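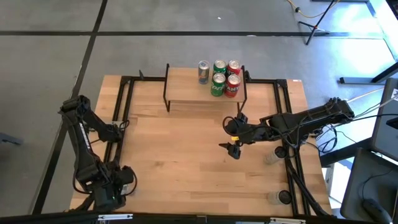 *Photo: Auður Damgaard, Gavach Robotics Club*

## Setting up the can pick exercise

Work in pairs, one student per arm. You need the table, both arms, the small wooden shelf, five drink cans and two clear cups.

1. Put the shelf near the back edge of the table. All the wire legs should sit flat.
2. Stand the cans on the shelf in two rows. Leave enough space between them for a gripper finger.
3. Set the cups near the right rail, clear of the shelf.
4. Check the cables on both arms. Nothing should catch when a joint turns.
5. Bring each arm to its start pose with the gripper pointing down.
6. Run the pick at low speed. Keep one hand on the stop button.

If the gripper tips a can, open the fingers wider and start the approach farther back. Change one setting at a time and write it in the team log.

We run 54 picks per team before the Fahy Cup. Colm Nic Giolla keeps the score sheets, so hand yours to him before you leave. Put the cans back in the crate and park both arms before you switch off the power.

Last updated September 17, 2021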